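Tiline: a collection of kitchen sink chores

README, last updated 4 March 2019

Welcome! Tiline gathers the small jobs that happen at a kitchen sink – rinsing cups, filling jugs, scrubbing pans, fishing tea leaves out of the strainer. They're chores we all do half asleep, and we think they're wonderful to look at closely.

What's in it
200 short entries from 4 kitchens, sorted by chore. Each entry has a folder of pictures and a notes file in plain text.

Folder names
rinse, fill, scrub, drain, wipe. A job that fits two folders goes in the one where it spends longest, so a jug that's rinsed and then topped up usually lives in rinse.

Notes files
One line for the vessel, one for the tap, one for anything else worth saying. Please write "milk pitcher" and not "jug" if it has a pouring lip and is meant for frothing. Nipon Phuthong sorted out the old mix of names in July and we'd love to keep it tidy!

Known gaps
Very few ceramic sinks so far, and hardly any washing-up bowls. The Bredivon kitchen has no notes on its plugs.

Contact
Fongchan Sombatkul looks after additions and corrections. Send odd sinks, old sinks, anything with a good draining board – we'll be delighted to have them.
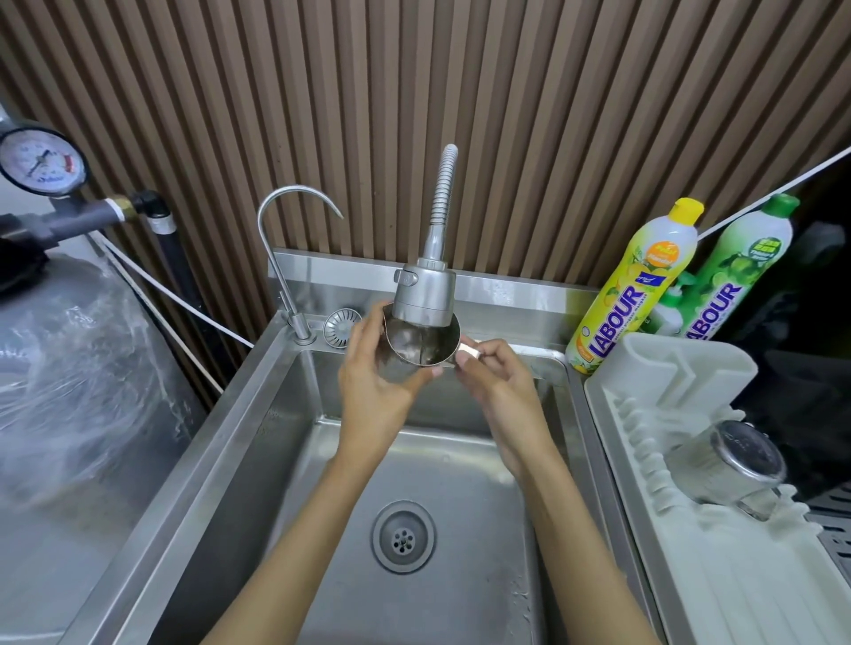
If you're sending several chores from one kitchen, put them in a single folder with the kitchen's name on it, and we'll split them up at our end.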